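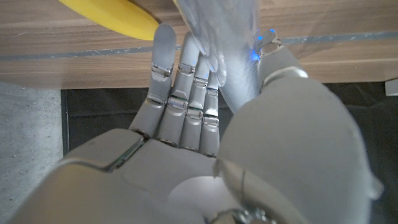
International transfer returned minus a fee - who took it?

Tin-yau Wei

I run a small import business and pay a supplier in Norway, Balholm, through Trevo. In March I sent 940 euros from our dollar balance. The payment showed as completed, then came back five days later with reason code AC01. The amount credited was lower than the amount sent, and Trevo converted it back to dollars at that day's rate. Trevo support says the fee was taken "by an intermediary" and that they can't refund it. The supplier's bank says it never received anything. Charge option was SHA. How do I find out which bank took the money, and is the second conversion normal?

Trokitz

AC01 means the account number was rejected as incorrect or in the wrong format. Check the IBAN first. A Norwegian IBAN has 15 characters, and a missing digit is the usual fault.

For the fee, ask Trevo for two things: the UETR (a 36-character reference that stays with the payment through every bank) and a copy of the return message, normally a pacs.004. The return message can list a charges amount and the bank that applied it. If the payment used SWIFT, Trevo's own bank can also run a trace on the UETR. Support staff at the first level often can't see either one, so ask for the payments operations team.

Under SHA, the sender pays the sending bank's fee and the receiver pays the rest. On a return, deductions come out of the amount sent back, so you carry them.

The second conversion depends on the terms. If you hold a euro balance, returns can often be credited there. Turn that on before you resend.

quan_129

same thing happened to me, lost 18 dollars. just use a different company

Tin-yau Wei

Got the UETR. The IBAN on our saved payee was one digit short. Still waiting on the return message.

Comments (2)

mlk: OUR instead of SHA may help on the way out, but it does not always cover a return.

Trokitz: Correct. Delete the old payee too - some systems keep both.

Last updated: March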